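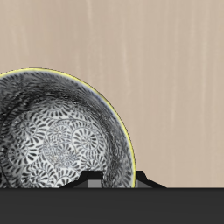 Sakero: progress report to the Renaud Fund, second period

Since the last report we have spent most of your money on computer time and most of our own time on a bowl. The work plan promised a method for telling a robot, while it is still moving, that it has lost track of what it was asked to do. We have such a method. It works better than we feared and worse than the work plan said it would, and the rest of this report is an attempt to put a size on the gap.

For those on the panel who joined after the first period, the idea runs as follows. A policy is trained on simulated kitchen tasks and given a plain instruction, such as picking up a bowl and putting it down somewhere sensible. Alongside it we train a second, much smaller network, which we call the checker. The checker looks at the camera views and the last few arm movements and gives one number: how much the current motion still resembles progress toward the instruction. When the number drops and stays down, the policy stops, backs off to a safe height and tries again. Everything hangs on the words "stays down." A checker that panics at every dip will have the arm going up and down all afternoon like an elevator with a child in it. We know this from experience.

Training data came from our simulator, Daltov, which now produces episodes overnight without anybody sitting beside it. We have over 3000 of them, including the failures, which we used to throw away. Keeping the failures was the cheapest decision of the period and did more for the checker than any change to the network. We would like to claim it was planned. It came from a cleanup script that had been broken since the spring.
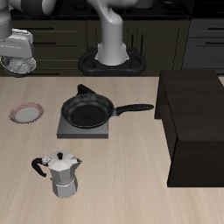 Staltolholm, December

What we tested

The main comparison used 6 kitchen layouts with 30 trials in each, 180 trials per method. Three methods were compared: the policy alone, the policy with a fixed timer that forces a retry, and the policy with the checker. The timer was put in by a reviewer of our first paper, who suspected that any excuse to retry would help. The reviewer was right, annoyingly. The timer beat the plain policy in every layout.

The checker beat the timer in all the layouts but one. The advantage was largest where the arm had a good grip and then wandered off with it, a failure the timer notices only when the clock runs out. It was smallest in slow tasks with a long approach, where a sensible arm and a confused arm look much the same until late. In the remaining layout the timer won outright. We have rerun that layout with fresh random seeds and the timer won again, so we are reporting it as a result and have stopped calling it an anomaly in meetings.

Per-layout success rates and the seeds are in the data package that goes with this report. We ask the panel to read the table by row. The average makes us look better than we deserve.

What went wrong

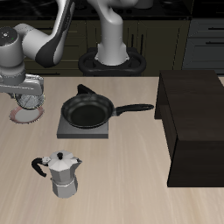

Our largest source of false alarms was a habit we have come to call target drift. The checker learns which object matters by watching where the arm goes in successful episodes, and it is impressed by anything the arm spends time close to. In the kitchen layout the gripper can be right over the plate while the pan sits on the burner a short way off, its handle reaching almost to the brown cabinet, and the score then depends heavily on which of the two the checker has decided is important. Early versions decided on the pan, whatever the instruction. A pan is large and black and sits near the middle of the table, and the checker was as easily led as the rest of us.

The fix was to swap instructions during training: same video, wrong sentence, low score expected. This took an embarrassingly short time to write and removed most of the drift. It also made the checker slower to raise an alarm, so some of the early detection we boasted about in the first report has gone. We think the trade is worth it. The old version was early partly in the way a stopped clock is punctual.

The close camera gave trouble of another sort. When a patterned bowl fills much of the view, there is very little left to say where the arm is in the room, and the checker's score wobbles. Training with the close view randomly blanked out helped. Dropping that view altogether did not; scores near the moment of grasp fell apart without it. We have kept both views and accepted the wobble, with a little smoothing on top. 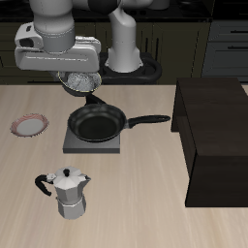 Fixed view in Daltov, kitchen layout. The bowl is held just above and slightly behind the pan.

Changes to the plan

We ask to move the physical-arm trials to the next period. Every result in this report comes from simulation, where plates have never chipped and the light is always good. We had meant to start on hardware by now and could have done so with the old checker, at the price of learning a great deal about a version we no longer use.

The user study on spoken instructions is dropped. It was in the proposal because the call asked for a user study. The funds set aside for it would go to computer time, and a revised budget is attached with the change marked.

Next period

Work begins with the layout the timer won. Our present guess is that the checker's patience should depend on how far the arm still has to travel, which is easy to write down and will probably be tiresome to train. After that come the hardware trials, starting with one layout and a bowl we can afford to replace. The code for the instruction swap will be released with the paper, along with the cleanup script in its original broken condition.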